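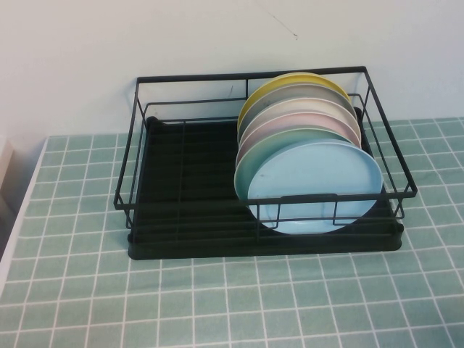 Home Guides Kitchen Care Parts Contact
Search guides Go

Section 3: Setting up your Casine dish rack and loading plates

Hi, Mogens Oddsson again! If you've come straight from Section 2 you already have the wire frame out of its carton, and if you skipped Section 2, please go back and peel the film off the tray first (I've had so many calls about that film). This part covers where to put the rack, how to load plates on edge, and how to get them out again without chipping a rim.

What you need on the table: the wire frame, the drip tray, a dry cloth and your plates. I'm using six of my own Adau plates, all different colors, which makes it a lot easier to talk about who goes where.

Placing the rack

1. Pick a flat spot near a wall. Leave enough of a gap that you can get a cloth down the back, because you will want to wipe there sooner or later.

2. Set the drip tray down first, then lower the wire frame onto it. The high side of the frame goes toward the wall and the low side toward you. Push gently on each corner. If one rocks, lift the frame off and try again before you start bending anything.

3. If your tabletop scratches easily, put a cloth under the tray. A thin tablecloth is fine. A thick towel isn't, I tried it and the whole thing leaned.

Note: The tray holds drips from a normal load. It isn't a basin, so shake each plate over the sink before it goes in.

Loading the plates

4. Start at the back and work forward. Stand each plate on its edge in a slot and let it lean a little, all of them the same way.

5. Keep plates to one side. I fill the right half and leave the left half free for bowls and lids, but if you're left-handed you may like it the other way around. Either one works!

6. Put the plate you'll reach for first at the front. In my rack the yellow one lives at the back with the gray one next, and the light blue goes in last, right up against the front wires.
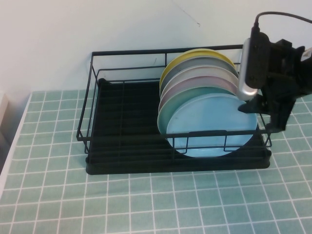
Casine Customer Guides Team, Brornville

7. Check the front plate. Its bottom edge should sit down low near the tray, behind the front wires. If it's perched on top of a wire it will slide the minute you bump the table, so lift it and let it drop into the slot properly.

8. Look along the row from the side. You want a bit of each rim showing, with no two plates stuck face to face. They dry much faster with air between them.

Caution: Don't pull a plate from the middle of the row by its top edge. Take the front one out first, then the next, and keep your other hand flat against the ones behind.

Caution: Keep very heavy platters out of the rack. The Bech stand (part 197) is the one you want for those.

Taking plates out

9. Lift straight up until the bottom edge clears the wires, then bring the plate toward you. Tilting early is how rims get knocked, and I have a drawer of sad plates to show for it.

10. Lay the plate flat and give it a quick look before it goes in the cupboard. Pale glazes show every little speck. Run a fingertip over the mark, and if you can feel it, wash the plate again with a soft sponge. If it's perfectly smooth it may well be in the glaze, so please don't go at it with a scouring pad.
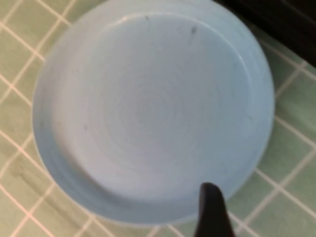 Fig. 3. Light blue plate lying flat, with small marks on the surface and faint rings toward the center.

Note: Rings like these don't need scrubbing. I wipe mine in circles with a soft cloth and leave it at that.

Wiping down the rack is in Section 4, along with how to order a new tray.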